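Dekix Releases Trirkard 2 Adhesive Wall Strip for Framed Pictures and Light Decor

Removable strip uses a two-layer foam core and a longer pull tab; refill packs ship to retailers in June

HULME - Dekix today announced Trirkard 2, a removable adhesive strip for hanging framed pictures and similar light items on painted interior walls. The product replaces the original Trirkard strip in all pack sizes. It will be available to retail and trade customers in June.

Trirkard 2 is a double-sided strip with a stretch-release core. The strip is pressed to the back of the frame, the frame is pressed to the wall, and the bond is released at removal by pulling the exposed tab straight down, parallel to the wall. No nails, screws or anchors are needed.

The main change from the first version is the core. The original strip used a single foam layer of even density. Trirkard 2 uses a firm layer on the frame side and a softer layer on the wall side. The firm layer resists creep under constant load. The softer layer follows the small bumps left by roller-applied paint, which raises the contact area on walls that are not perfectly smooth.

The pull tab has also been made longer. Returns data from the first version showed that most failed removals began with a torn tab, usually where the tab had been trimmed to hide it behind a narrow frame. The new tab folds flat behind the bottom rail and can be unfolded for removal without lifting the frame off the wall.

"The load rating was never the weak point of the first strip. Removal was," said Nandini Kulkarni, head of product engineering at Dekix. "A strip that holds for years and then takes a patch of paint with it has failed at half of its job. We spent most of the development time on the release end."

Testing

Dekix tested the new strip at its Hulme laboratory. Sample panels were coated with flat, eggshell, satin and semi-gloss paints and left to cure before use. The test program logged 3,855 removals across these finishes. Panels were checked after each removal for lifted paint, visible residue and surface staining.

Static load samples were hung for 416 hours in a cabinet that cycled between normal room conditions and warm, humid air. Slip was measured at the lower edge of each strip. A sample was recorded as failed if the strip slipped past the marked limit line or if either adhesive face had begun to peel at a corner.

Paint type had a larger effect on the results than temperature did. Flat paints with a chalky surface gave the lowest bond strength and are listed on the package as a caution. Unpainted plaster, wallpaper, brick and fabric-covered walls are outside the rated use.

Use and Surface Preparation

The wall should be wiped with rubbing alcohol and allowed to dry. Household cleaners should not be used, as many leave a film. New paint should cure for at least the period given by the paint maker. Each strip is pressed firmly along its full length for 30 seconds, on the frame side first.

On wood frames, strips must be placed on flat, bare or sealed wood. Rails with a rounded front are suitable provided the back face is flat. Dust covers made of brown paper are not a suitable base, and strips should not bridge the joint at a mitered corner. Frames with a raised hanger or sawtooth bracket will need the hardware removed so that the back can sit flush.

Strips are used in pairs, one near each upper corner. Wide frames take an additional pair near the lower corners to limit tilt. The instruction sheet includes a placement chart and a cut-out spacing guide.

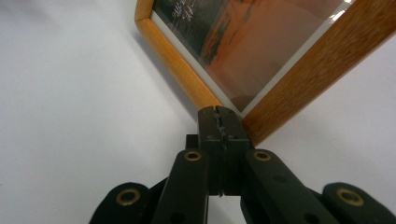
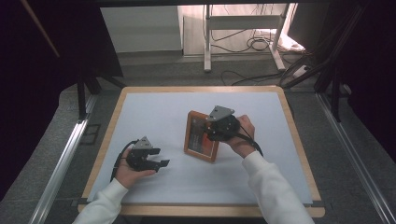
Frames with a wooden border.

Packaging and Availability

Trirkard 2 will be sold in small, medium and large sizes. The package is a folded card sleeve with no plastic window, and the instruction sheet is printed on the inside of the sleeve. Trade cartons are supplied without individual sleeves and include one instruction sheet per inner box.

Jiria, which distributes Dekix products to hardware and home stores, will begin taking trade orders on Thursday. Stores holding stock of the original strip may sell through their remaining units. The two versions should not be mixed on one frame, as the cores differ in thickness and the frame may not hang parallel to the wall.

"Our stores asked for one range with clear weight limits on the front of the pack," said Marius Stoica, category manager at Jiria. "The limit is now printed in the same place on every size, and the shelf labels match it."

Existing product codes for the original strip will be closed once sell-through is complete. Replacement codes, carton dimensions and safety data sheets are available to trade customers on request.

About Dekix

Dekix develops and makes removable mounting products for homes, offices and schools. Its range includes picture strips, cable clips, light-duty hooks and poster tabs. The company is based in Hulme.

Media and Trade Contact

Dekix Press Office, Hulme
Trade inquiries: Jiria customer desk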